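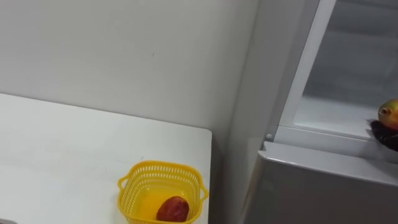 **Poltero** is a collection of recorded demonstrations used to train a household manipulation policy by imitation. Its tasks consist of moving objects between a table and a refrigerator under the control of a human operator. A typical arrangement places a yellow mesh basket near the front corner of a white table, next to the refrigerator; a mango held by the black gripper at the front edge of the open compartment's shelf, with a dark red fruit in the basket, is the kind of state the set is meant to cover. The collection was started by Roswitha Sperling at the Mondal laboratory in Plitside and is maintained by the same group.

## Scope

Poltero is limited to transfer tasks. An episode begins with one or more objects at a start location and ends when the operator marks it as complete or abandoned. Locations are named broadly ("basket", "shelf", "table") and no exact coordinates are assigned to them in the task text. The objects are mostly fruit, chosen for their uneven shape, weight and surface.

The set has six task families. Four involve a single object and two require both arms to be active in the same episode. Opening and closing the refrigerator is recorded as a separate family, so that a policy can be trained on transfers alone.

## Recording procedure

Demonstrations are produced by teleoperation. The operator controls both arms with a pair of hand controllers and sees the workspace through the head camera. Joint positions, gripper commands and camera images are written to one file per episode by a program called Troltuser, which also stores the task text and the name of the operator.

Sessions are divided into blocks of 49 episodes. Within a block the task text is fixed and the start positions are changed by hand after each episode. The operator is told to vary the following:

- the position and rotation of the basket
- which objects are present, including ones the task does not mention
- the direction of approach to the shelf
- the speed of the final release

Early blocks, recorded in July, did not vary the basket position. Policies trained only on those blocks tended to reach toward the same spot on the table even after the basket had been moved. The blocks remain in the collection with a separate tag and are left out of the default training split.

## Labels

Each episode carries a task text, an outcome and an optional note. The outcome is one of "complete", "abandoned" or "recovered". The last applies when an object was dropped or missed and the operator finished the task without a reset. Recovered episodes are kept in the training split. They supply examples of states that an unbroken run would seldom reach, such as a fruit lying on its side at the front of the shelf.

Labels are entered by the operator and then checked by a second person who did not record the block. Where the two disagree, the episode is watched again at full speed and the second label is used.

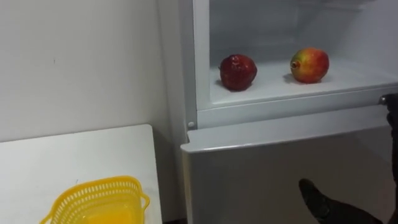
Are failed attempts used for training? They are stored, but the default split excludes them, and they are used mainly to test whether a success detector can tell an abandoned episode from a completed one.

## Known limitations

All episodes were recorded in one room, with one table and one refrigerator. A policy trained on Poltero alone should not be expected to work in a different kitchen without further data. Lighting was kept even during most sessions, and strong shadows are rare.

Operator style is a second source of bias. Over two thirds of the episodes come from the same pair of operators, and both prefer to grasp round objects from the side. Top grasps are therefore underrepresented, mostly in the shelf tasks, where there is less clearance above the object.

Time stamps in the oldest files show a small offset between the camera images and the joint positions. Troltuser corrects this on export, but copies made with the original version of the program still contain it.

## Storage format

Episodes are grouped by block, with one index file per block. The index lists the task family, the outcome of each episode and the object names. Images are kept at the recorded rate and are downsampled only when loaded. Joint data are stored uncompressed.

## See also

- Behavior cloning
- Teleoperation
- Success detection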